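Saturday, evening

Second day on the Bellis cell model. The real arm stays locked out until the overhead mount offsets are settled, so all of today was in the simulator. Gwenllian Pugh sent the revised mount plate at 10 and I swapped it in before touching anything else. Base frame origin is now on the underside of the plate. The old file had it on top, which explains the constant Z error we chased all July.

Reloaded the table and the loose items, then parked the arm over the black board and checked the joint values against the sheet. Joint 4 was off by 2 degrees — a sign error in my own script.

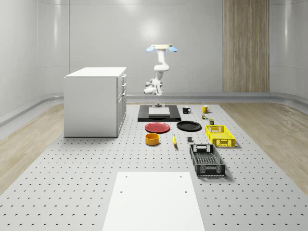

Bellis cell, simulator, arm parked over the board. Plates, mugs, crates and the rest at start positions.

Ran 30 resets from that layout. The banana crept a few millimeters each time until I raised its friction value. The crates held position. Collision mesh on the yellow crate is still too coarse at the handle slot and needs to be redone before anyone tries a grasp there.

Ffion Owen wants the wrist limits tightened to match the Drirnasska unit. I disagree, but put them in as a separate config, build 311, so both can be tested. Cable slack at the mount is not modeled at all yet. Start there on the next shift.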